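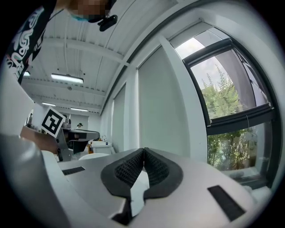
Figure 2. Leaning posture at the Wemholm site, seen from below. A hand-held gripper is in the foreground.

3.2 Working posture and reported discomfort

Posture was recorded at four workplaces: the Watico sorting hall, the Ellach repair shop, the Tripathi bindery and the Wemholm assembly rooms. A total of 118 employees agreed to take part. Each was observed during normal duties on at least three separate occasions, and all completed the discomfort survey given in Appendix B. Employees who had been in their present job for less than six weeks were left out of the sample, as were those on light duty at the time of the visits.

Observers used a paper form with five posture groups: sitting upright, sitting bent, standing upright, standing bent, and leaning (Figure 2). Leaning was defined as any position in which the upper body was held forward or to the side of the hips for longer than ten seconds. Where a person changed position within the ten-second limit, the earlier posture was kept. Walking, climbing and carrying were entered in a separate column and are treated in Section 3.4.

After incomplete forms were removed, 391 observation periods remained. Leaning was the most common posture in 51 percent of these. It was more frequent at the Ellach and Wemholm sites, where tasks often require a close view of small parts, than at the Watico hall, where most work is done standing and at a fixed belt height. The Tripathi bindery fell between the two. Employees there tended to alternate between a seated folding task and a standing trimming task, and the form did not capture these short changes well.

Bench height differed between sites and, at Ellach, between neighboring benches. The older benches at that site are fixed to the wall and cannot be raised. Several employees had placed boards or crates under their work to bring it closer to eye level. These changes were noted on the form but were not scored, as they were often moved during a shift. At Wemholm the benches can be adjusted with a hand crank, yet few employees reported changing the setting after their first week. The most common explanation was that the crank is slow and that benches are shared between shifts.

Survey answers followed a similar pattern. Employees whose main posture was leaning reported neck and upper back discomfort more often than those who mainly stood upright. Discomfort in the lower legs and feet was reported most often at Watico. No clear link was found between posture group and wrist discomfort. Age and years in the job were both related to lower back discomfort, but the two are closely tied in this sample and could not be separated.

Lighting may account for part of the difference. In the Ellach shop the ceiling lamps are placed behind the seated worker, so that the head and shoulders cast a shadow on the bench. Employees who had a separate bench lamp leaned less in the afternoon periods than those who did not. The visits to Ellach took place in March, and the result may not hold for months with longer daylight.

Two limits of the method should be noted. First, the observers stood in plain view, and some employees may have sat or stood more upright than usual while being watched. The first visit to each person was compared with later visits to test for this effect, and a small shift toward leaning was found at Tripathi only. Second, the form records how long a posture was held but gives no measure of effort. A short lean over a high bench and a deep lean over a low one receive the same score. Bench height was used as a partial correction in the models reported in Section 4, where the fixed and adjustable benches are also compared directly.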